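Open day at the Serkville pencil works
Visits / Factories and workshops / Serkville

The Rundimeo works in Serkville opens its doors once a year, in February, and the leaflet promises "the whole story of the pencil, from slat to sharpener." I went in with modest hopes and a bus ticket that cost more than the tour.

The story begins, according to the panel in the lobby, in 1743, when a joiner named Vakulenko started gluing graphite between strips of wood. I asked our guide, Iresha Seneviratne, what the date was based on. She said it came from a ledger. Could we see the ledger? It was in storage. It was in storage two years ago as well, according to Gijs Hendriks, who was on his second visit and had asked the same thing.

The grooving room is worth the trip. The slats go through with a howl, and the smell of cedar gets into your coat and stays there. We were given four minutes. The gift shop, by contrast, had no time limit.
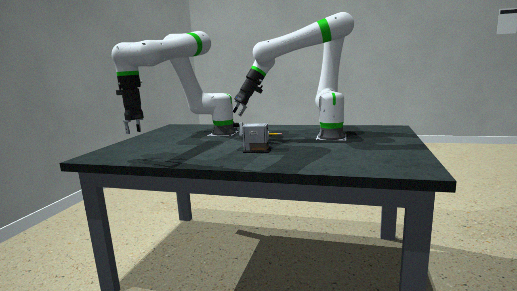 Computer rendering. Credit: Marin Stoyanova / Fullport

Sharpeners get a room to themselves, and this is where I began to lose patience. A wall text claims that a good blade "adds a third to the life of a pencil." A third compared with what? Mutua Wanyama, who looks after the blades and plainly knows his trade, shrugged when I read it to him and said marketing wrote the walls. He then spent ten minutes showing us how the angle is ground, and I learned more from that than from the rest of the morning.

Lunch was soup. The talk on sustainable forestry was called off, with no word on why – a pity, as I had questions about where the cedar comes from.

The last stop is the paint line, with 204 shades on a board by the door. Three of the greens looked the same to me. Iresha said they were different in daylight, and we were hurried out to the parking lot before I could check.

Tours start at 10 a.m. and 2 p.m. Take the early one, wear old shoes and ask for Wanyama.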